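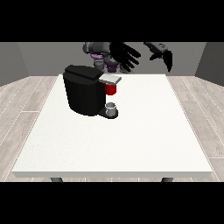 Rendering: coffee machine on a white table.

News > Company > Press Releases

Print this page | E-mail this page

Last updated: 21 Mar 2022

Orlandini Home Storage to Refit Older Pantries and Kitchen Cabinets in Grostlow Area

GROSTLOW — Orlandini Home Storage is now taking orders for a pantry and kitchen cabinet refit service under the name Wosura. The service puts new shelves, drawers and door racks inside cabinets that a homeowner already has. The cabinet boxes stay on the wall. Doors can stay as well, or be replaced at extra cost.

Until now the company has sold full built-in pantries, which are made to order and take the place of whatever was there before. Customers who wanted only the inside of a cabinet changed were usually referred to a carpenter. Orlandini began testing a refit service in December with households that had asked for a quote on a full pantry and decided against it.

"We kept getting the same call," said Liliana Marras, who manages the service for Orlandini. "The cabinet was fine. The customer couldn't reach the back of it, or there was one fixed shelf with a foot of empty air over the cereal boxes. We didn't have anything to sell that person except a whole new pantry, and they didn't need one."

What a refit includes

A Wosura refit starts with a home visit. A fitter measures the inside of each cabinet, checks that the sides are sound and square enough to hold drawer slides, and asks what will be stored there. Customers are asked not to empty the cabinets before the visit. Tall bottles, stockpots and small appliances are measured along with the cabinet so that shelf heights can be set to suit them.

The customer then receives a drawing and a written price. There is no charge for the visit within the Grostlow delivery area, and the customer does not have to order anything. Outside the delivery area, a travel charge is given when the visit is booked.

Parts are cut at the Orlandini shop on Malley Road. The standard parts are a full-width pull-out drawer, an adjustable shelf and a shallow rack for the back of a door. A corner unit is also offered, but only for cabinets with a door opening wide enough to pass it through. The fitter will say at the visit whether a corner cabinet qualifies.

Most kitchens can be fitted in a single visit. Larger jobs, or jobs where an old shelf has been glued in place, may need a return trip. The fitter removes the old shelves and will take them away on request.

Finishes and weight limits

Parts come in 3 finishes: white, light gray and a clear-coated birch. The company does not offer color matching for refit parts. Marras said this was done to hold the price down and that customers in the test period rarely asked for it.

"It's the inside of a cupboard," she said. "People come in with a paint chip, and then they see the birch and go with the birch."

Each standard pull-out drawer is rated to hold 100 pounds when the slides are fixed to a sound cabinet side. Where a side panel is too thin or has been damaged by water, the fitter can add a backing strip. This takes up a little of the width inside the cabinet and will be shown on the drawing.

Door racks are meant for spices, packets, foil and other light goods. They are not suited to canned food. Doors with glass panels cannot take a rack.

Lead times and ordering

Parts are ready around 5 weeks after the customer signs the drawing. The birch finish may take longer in months when the shop is busy with full built-in work. A deposit is due on signing and the rest is due when the work is finished. Changes to the drawing can be made free of charge until cutting begins — after that, the customer pays for any part that has to be made again.

Refit parts carry a 2-year warranty that covers slides, brackets and finish. The warranty does not cover the existing cabinet, and it does not cover parts that have been moved to another cabinet by someone other than an Orlandini fitter. Replacement slides and shelf pins will be sold separately at the Malley Road counter.

Renters may order a refit with written permission from the owner of the property. A form for this is available at the counter or by e-mail. Orlandini will keep the old shelves in storage for a renter only if this is agreed to in writing before the work is done.

The service covers kitchen cabinets, freestanding pantry cupboards and laundry room cabinets. It does not cover closets or garage shelving, which remain part of the company's regular built-in business. Bathroom vanities are not included at this time because plumbing inside the cabinet often leaves too little room for a drawer.

Sample drawers in all finishes are on display at the Malley Road shop, including a cutaway cabinet that shows how the slides are attached. Visitors are welcome to bring measurements or photos of their own cabinets, though a written price can only be given after a home visit. No appointment is needed to see the display.

Homeowners who received a quote for a full pantry during the past year may ask to have their existing measurements used for a first estimate. A fitter will still need to visit before an order is placed, as the earlier measurements were taken from the outside of the cabinets.

About Orlandini Home Storage

Orlandini Home Storage designs, builds and installs pantries, closets and garage storage for homes in Grostlow and nearby towns. All cutting and finishing is done at its own shop on Malley Road. Wosura is the company's refit service for existing cabinets.

Press contact: Liliana Marras, Orlandini Home Storage, Malley Road, Grostlow

Print this page | E-mail this page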